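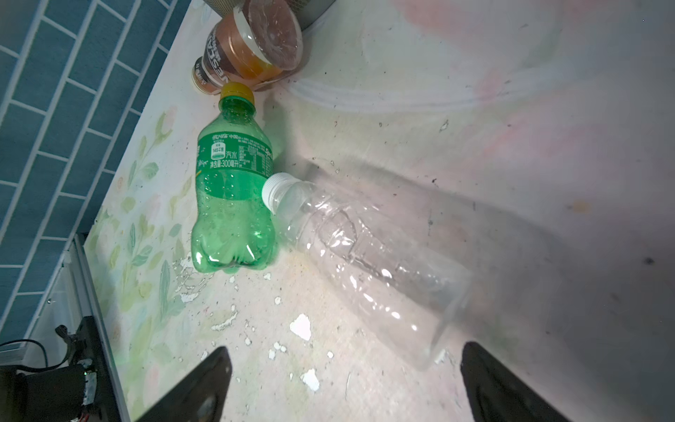
Wrist view with the fingers open over the bottle surface.

Moltus bottle cell: setup and upkeep notes

Hi! I look after the Moltus cell, and this README covers how I keep it running, plus what you need to know before using the recordings. The folder holds 469 episodes of the arm picking up drink bottles, all lying around however they landed. Hadiza Chukwu set up the first version in November and I've been fiddling with it ever since.

Before a session

Wipe both finger pads with a damp cloth and let them dry. Bottles leave sticky stuff behind (the coffee ones are the worst) and a tacky pad drags the bottle along when it opens. Then home the arm, open and close the gripper seven times with nothing in it, and listen for clicking. If it clicks, snug up the finger screws and home again.

Check the wrist camera next. Both fingertips should come up from the bottom edge of the picture. If one sits a lot higher than the other, the bracket has slipped, so loosen it, square it up and redo the hand-eye calibration. Don't skip that last bit! I did once and lost 194 episodes.

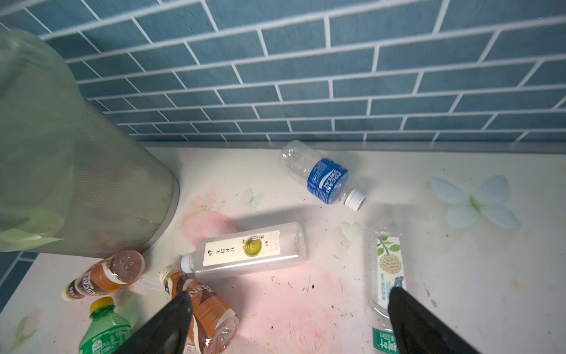
Wrist view, fingers down among coffee, tea and Pocari Sweat bottles, green mesh bin at left.

If you move the bin, update its position in the Firus config too, or the arm will happily let go over nothing.

Known quirks

Clear plastic is hard on the depth readings, so expect holes there. The flowery surface has scuffs and specks all over and I've left them in. Labels are a mix of Chinese and English.

Spare pads are in the drawer marked Skarnholm. Questions go to me, Amarachi Isah, or to Yakubu Nnaji for anything with wiring.

Last edited Jan 6, 2022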